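26 November 2020

Back on the Bolau method all day and I still don't buy it. The paper claims that 39 demonstrations are enough to teach the arm a memory swap, provided the wrist view is good. We have given it 111 and I wouldn't let it near my own computer.

My quarrel is with how they score it. A trial counts as a success if the gripper ends up near the right slot – near! By that measure I could play the piano. I rescored 30 of our trials by whether the module would seat, and the figure looks a good deal sadder. Vornari's write-up in September had the same trouble and buried it in a footnote.
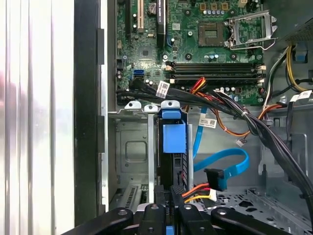

And cables. Their test case was a bare board on a bench, no wiring at all, so of course the thing looked clever. I want the runs repeated with the looms left in before anyone writes another word. Must ask for the raw logs tomorrow.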